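Products > Soft Goods Handling > Bedding Cells > Prandholm Two-Finger Gripper, Textile Version

Prandholm Two-Finger Gripper, Textile Version

The textile version of the Prandholm gripper is made for laundries, care homes and guest houses that handle mixed bedding in small lots. It picks up pillows, pillowcases, sheets and light blankets by a fold or an edge and moves them between the sorting table, the folding station and the shelf. It is supplied as a hand-held tool for teaching and as an arm-mounted unit for production. Both use the same fingers and pads, so a grip taught by hand carries over to the arm without a change of parts.

Construction

Each finger is a black linkage with slender arms and a broad outer plate. The upper joints turn on round silver pins. The pads are angled inward and narrow toward the tip, which lets them enter under a pillow or between two layers of cloth before closing. Pads are wear parts and can be changed at the bench.

Closing force is set in software. There are 3 presets: light (single-layer cloth), medium (folded cloth) and bulk (filled items). Pillows should be taken at a seam or a gathered corner. A grip on the flat middle of a filled item is possible but tends to slip when the arm speeds up. 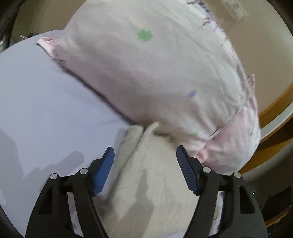 Fingers open over a cream cloth at the lower side of a printed pillow.

Layered bedding is the hard case for any two-finger tool. Where a cloth runs under a pillow, the pads can catch both. The control unit compares finger travel with the expected thickness for the item and reopens if the reading is too high. After 2 failed tries the cell stops asking the arm and puts the item on the operator's list.

Effect on the work

The first full cell was installed at the Fevunham laundry, on the line that serves its long-stay rooms. Before the change, two people on each shift lifted and turned bedding at the sorting table. One of them now runs the cell and clears the operator's list. The other has moved to inspection and mending, work that used to wait until the end of the shift.

Erzsébet Farkas, shift lead at Fevunham, reports less reaching and fewer sore shoulders at the table. She also reports more standing and more screen time for whoever runs the cell, and the site now swaps that post at the midday break. Pace is set by the operator - the arm waits for a release before each new batch.

Staff teach new items themselves. A grip is shown with the hand-held tool, checked on the screen and saved under the item name. Pearce runs the operator course on site. Sites should plan paid time for it, as teaching goes slowly in the first week.

Limits

Not for wet loads, quilts with loose fill, or items with pins or metal clips. Long fringe can wrap around the joints and should be handled by hand.

Ordering

Supplied with 2 pad sets, bench key and wall holder. The Sekis control unit is ordered separately. Arm mounting plates are made to order.

Page updated Aug 4, 2020

Shares: 2

Contact | Copyright Prandholm | Back to top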